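Winter gloves, where do you store them??

pondico84
Ok so the hall closet is a disaster again. Four people's worth of gloves in one basket and every morning somebody's digging. Bins? Hooks? Help

bula_mom
Hooks with clips. Done. One per kid

ogilvie31
Clips stretch the cuffs imo. We use a hanging shoe organizer on the closet door, 16 Feb and still holding up from December

pondico84
Does it fit thick ones tho? Ski type

bula_mom
Never had a cuff stretch in my life but ok

ogilvie31
Fits most. Kids ones for sure. Mens are a squeeze

helton_166
Close the straps before you put them away!! Otherwise the hook side grabs evrything else in the basket. Wrecked a knit hat that way. I do it with this white pair every time
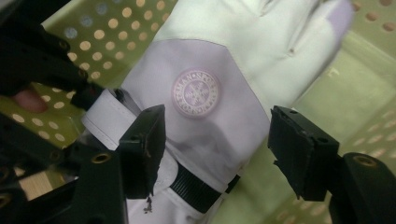

and light colored ones get their own bag, dark fleece sheds all over them. Anyway I'd skip the door thing, ours banged.

ogilvie31
Put felt dots behind it, no bang

pondico84
Trying the shoe organizer I think. Sorry bula

bula_mom
lol your loss. clips were 50 cents each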